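主题：Re: [Pindmont 旧机] 拆 CPU 之前要不要先拆电源？
发件人：Lieselotte Nolte
收件人：Pindmont 旧机邮件列表
日期：2025年2月2日

Ingeborg Frerichs 写道：
> 大家好，我又来问笨问题了。
> 手上这台 Dell 台式机想换颗处理器，机箱盖打开以后看里面
> 挤得很，电源就压在主板旁边，手伸进去总觉得会碰到什么。
> 几个问题：
> 一、要不要先把电源整个拆出来再动 CPU？
> 二、散热器四颗螺丝都松了，可是它还粘在上面不动，
> 能不能硬拔？
> 三、换下来的旧 CPU 往哪儿放？我家只有塑料袋。
> 四、金属盖上的字磨得看不清了，怎么知道是哪一颗？
> 另外上次 Vidstead 那批机器的清单，谁那里有新版？我这份只到 971 号。
> Ingeborg

Ingeborg 你好！

一点也不笨，这几样我刚开始弄的时候全踩过一遍，第二条我还踩了两遍（后面讲）。周末正好在家整理零件，顺手给你回，可能有点啰嗦，你挑着看。

先说电源。我一般不拆。Dell 这类机箱里电源占的地方是不小，可是只要把那几根线拨到一边，用扎带松松地捆一下，手就进得去了。要拆的话反而麻烦，主板供电那个插头卡得死紧，拔的时候人一使劲，主板都跟着往上弯，看着心里直发毛。真要拔的话，一定捏住卡扣再拔，千万别拽线！不过有一件事必须做：电源线从墙上拔掉，再按住开机键数几秒，把剩下的电放掉。我以前图省事只关了插座开关，后来被 Haberkorn 店里的师傅念叨了半天，从此都老老实实拔线。

散热器粘住不动是硅脂干了，太常见了。别硬拔，尤其别直着往上拔。我的办法是开盖之前先让机器跑十来分钟，随便放个视频，硅脂热了就软一些，然后关机拔线，再松螺丝（对角着松，一边松一两圈就换另一边），最后捏住散热器左右轻轻拧一拧，感觉它滑动了再提起来。要是机器已经点不亮了，就拿吹风机对着散热片吹一会儿，离远一点，别对着旁边的塑料件吹。我那两次都是性子急，一次把散热器底座的一个脚弄断了，另一次更丢脸，是提起来的时候手一滑，散热器砸在内存槽上，还好只砸歪了一个卡扣，后来掰回来了还能用。

散热器下来以后就好办了。压杆往下按一点、往外拨一点，再慢慢抬起来，金属框跟着掀开，CPU 就可以取了。取的时候只捏两边，垂直往上提，不要斜着掀。Intel 这种没有针脚的 CPU，针是在主板的插座里面的，细得像头发丝，你斜着一刮，弯掉一片，那块板子基本就只能当摆设了。
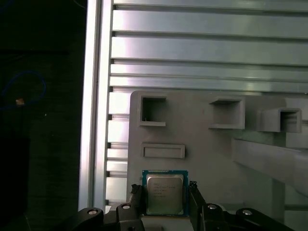

金属盖那一面其实没那么娇气，沾点指纹擦掉就行。背面就不一样了，一片密密麻麻的触点，我尽量一下都不碰。要是不小心碰了，用无绒布蘸一点高浓度的异丙醇轻轻带过去，晾干再装。棉签我不太爱用，会掉毛，掉进插座里要拿放大镜挑，挑到眼花。

型号的问题：金属盖上的字经常是被硅脂糊住了，不一定是真磨掉了。先用纸巾把厚的擦去，再用异丙醇擦一遍，把灯放低，让光斜着打过来，字就浮出来了。我家里那盏旧台灯就是干这个用的，侧光比头顶的大灯好使得多。还是看不清的话，趁机器没拆之前进 BIOS 抄一下也行（当然你现在已经拆了，哈哈，下次记得）。抄下来以后马上写在纸胶带上，贴在盒子外面。我有一抽屉没贴标签的，到现在都没认全，每次打开都想装作没看见。

至于放哪儿，塑料袋真的不行，容易起静电，而且袋子一压，别的东西就蹭到触点上了。最好是买那种透明的小壳子，一颗一格，很便宜，我上次一口气买了 13 个，大半年了还没用完。实在没有，防静电袋外面再套个硬纸盒也凑合。不要叠着放，也不要放在毛衣上（别问我为什么会想到毛衣）。

装新的之前，有几样东西顺便看一眼：内存槽里有没有积灰，两头的卡扣是不是都能顺畅地开合；电容顶上有没有鼓包；主板上的纽扣电池量一下电压，老机器的电池多半该换了，一换能省掉好多莫名其妙的毛病，比如每次开机时间都跑回好多年前。还有扩展槽那一片，灰最爱躲在那儿，我用软毛刷往一个方向刷，再拿手动气吹吹掉。吸尘器别伸进去。

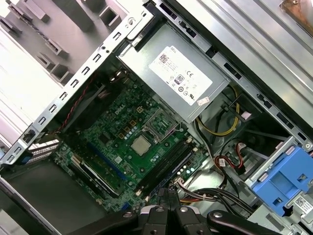
插座里面我建议你用手电筒看一圈再盖金属框。换个角度看，针要是都好好的，反光是整整齐齐的一片，哪里亮得不一样，哪里多半就有问题。放新 CPU 时对准缺口，还有角上的小三角，对上了它自己就落下去了，一点力都不用使。如果觉得要用力，那就是没对准，拿起来重来。压杆压下去的时候倒是会有点紧，有时候还会吱一声，第一次听到能吓死人，其实是正常的。

硅脂挤豌豆那么大一粒在正中间就够了，散热器压下去它自己会摊开。我知道列表里有几位坚持要用卡片刮平的，去年四月为这个吵了好几十封信，我就不再挑起来了，两种都行都行。

还有一件事，你没问，但我想提醒一下：新 CPU 买之前先查主板支持不支持，插座一样不代表就能点亮，品牌机的 BIOS 有时候挺挑的。最好先把 BIOS 升到最新再换，换完了再想升，可能连画面都没有。另外看一下功耗，你那个原装散热器如果是矮的那种，就别买太热的型号。电源上那张大标签也值得花一分钟读一读，额定功率写在上面，将来想加显卡的话心里有个底。我自己习惯拿手机拍下来，存在跟机器编号同名的文件夹里，省得以后为了看一行小字又开一次盖。

清单的事，Vidstead 那批新版在我这儿，编号已经排到 1000 了，待会儿我单独发给你，附件太大，列表会退信。里面有一行备注写着“3650，待查”，那是我自己随手记的，不是机器编号，你看到别找，我也在想它到底是什么意思。

对了，Somen 那边有人说手里有几个多的 CPU 壳子愿意送，只收邮费，你要的话我帮你问一声？还有谁要也一起说，省得寄好几次。螺丝记得按位置摆在磁盘子里，散热器那几颗跟机箱的长得像，长度可不一样，混了很烦人。

你装完了回来讲一声能不能点亮！要是开机只听见风扇转、没有画面，先别慌，把内存重新插一遍，只留一条，从离 CPU 最近的那个槽试起，不行再换一个槽。我赌十有八九是内存没插到底。

祝顺利，
Lieselotte

同一列表的近期主题
- 内存卡扣断了还能救吗
- [转让] 防静电袋一包，自取
- 机箱风扇异响，加油还是换新
- Re: Re: 硅脂到底刮不刮
- 求问：纽扣电池拆下来以后 BIOS 进不去
- Vidstead 清单更新说明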